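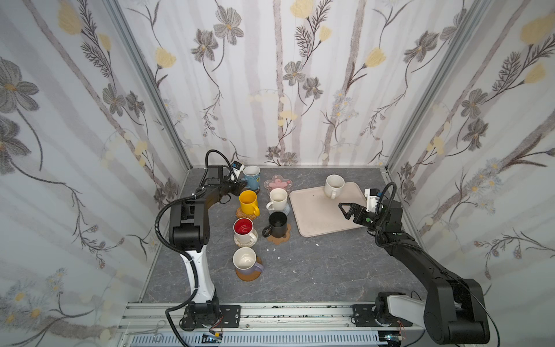 2 min read

Stonance Support – Ticket log
Subject: Peel-and-stick wallpaper lifting at the corners
Product: Sivodetti vinyl wallpaper
Status: Open
Opened: 26 January 2021

Customer report
Bedroom wall, painted in May, papered last week. The top corners came away from the wall overnight. I pressed them back and they came away again. The package says it sticks to "any clean wall." I have my doubts.

Reply 1, Support
Please wipe the wall with a damp cloth, let it dry and press the corners down again with a smoothing tool.

Customer
Did that before I hung it. Did it again anyway. Same corners, same result. Is there a second step or is it always the cloth?

Reply 2, Support
What paint is on the wall? Some washable paints leave a slick surface.

Customer
Rustad eggshell, the scrubbable kind. Your product page lists eggshell as fine. I checked before I ordered 9 rolls.

Reply 3, Support
Eggshell is supported, but scrubbable finishes can vary. We suggest a primer such as Jelik and a test strip left up for five days before you hang a full roll.

Customer
So "any clean wall" means any clean wall with a coat of primer on it. I put up two strips, one over Jelik and one on bare paint. The bare one curled by the next morning. The primed one is still flat on day three – which I'll admit is better, though the full rolls looked fine for a while too.

Reply 4, Support
Glad to hear the primer is helping. May we close the ticket?

Customer
No. Keep it open until the five days are up, and tell me who pays for the primer.

Internal note
Refund for primer requested. Product page wording sent for review. Next check when the test ends.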